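Keep the Old Toaster, and Make It Possible to Fix

7 November 2024

Most kitchen appliances are thrown out with one broken part in them. I think the law should make that part easy to buy. 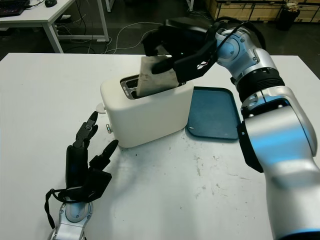 What a small repair costs

My own toaster is a Ferri, bought secondhand when I moved to Vedbridge. In January the lever stopped staying down. The fault was in a small catch near the bottom, and getting to it meant removing four screws, two of which had heads that no driver in my drawer would fit. The driver cost more than I paid for the toaster. The maker does not sell the catch at all. I got one out of a dead machine of the same model.

That is a lot of trouble for toast. A sensible person would have bought a new one, and I don't blame anyone who does. New toasters are cheap, and an evening is worth something.

But the price on the shelf leaves things out. The town pays to haul away the old one. Last year the Vedbridge transfer station logged 2,272 small appliances, and 612 of them were toasters and kettles. Staff there tested what they had time to test and set aside 96 that worked with nothing more than a cleaning or a new plug. Those went to the swap shed. The rest went into the metal bin.

Who should pay

People who sell appliances say that parts and manuals would raise prices. They probably would, a little. A company that has to keep catches and heating elements on a shelf for ten years will pass the cost along. I would still rather pay it at the store than through my tax bill, where the person who keeps a toaster for twenty years pays the same as the person who buys one every other year.

The other objection is safety. A toaster has bare heating wires and runs on house current, and a bad repair can start a fire. I take that seriously. It is a good argument for clear manuals and proper parts. People are already opening these things up with butter knives, sometimes while they are plugged in, and a sealed case with odd screws has not stopped them.

What I would ask for is modest. Ordinary screws. A parts list printed on the box. Spare parts for ten years, at a price that has some relation to what they are. The state already asks this much of companies that sell furnaces, and furnaces still get sold.

My toaster browns one side more than the other now. I turn the bread around halfway through.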